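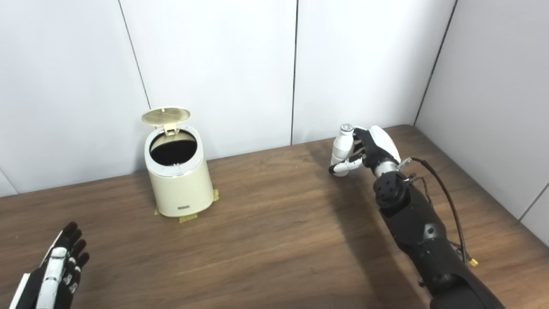

Hulme Open Day Tabletop Recordings – Data Card

Summary
This collection contains 459 recordings of a two-handed robot made during the Hulme laboratory open day on October 2, 2023. All recordings concern one household task: a small bottle and a trash bin with a hinged lid, both within reach on a wooden table. The collection is maintained by the Bedent group and released for research and teaching.

Task
The bin is fixed to the table with yellow masking tape and keeps the same place within a session. The bottle is handled with the right hand. The left hand is recorded throughout, including when it is empty. Sessions may begin with the lid open or closed; the starting position is listed in the session index.

Collection
Demonstrations were run by Thomas Ferraro and Callum Gourlay at 2 tables. Visitors were invited to guide the robot after a short briefing, and 39 of them agreed to have their attempts included. The remaining recordings were made by laboratory staff between visitor groups. Each attempt lasted around 68 seconds, counting the return of the arms to rest.

Contents
Each recording holds color video from the head camera, joint positions for both arms and hands, and a plain text note entered by the operator. Notes were written on the day and have been corrected for spelling only. Video and joint data share one clock. The Zurneck file reader is needed to open the joint data.

Known limitations
Lighting was not controlled, and shadows of the arms fall across the table in many recordings. The left forearm is often outside the camera view. Visitor attempts vary widely in speed – users who need even timing should select staff recordings in the index. Failed attempts have been kept and are marked as such.

Privacy
No sound was recorded. Names of visitors are not stored with the data, and consent forms are held separately by the Cerness office.

Changes
A revised index was issued the following February, correcting the operator field in several staff sessions. The recordings themselves are unchanged.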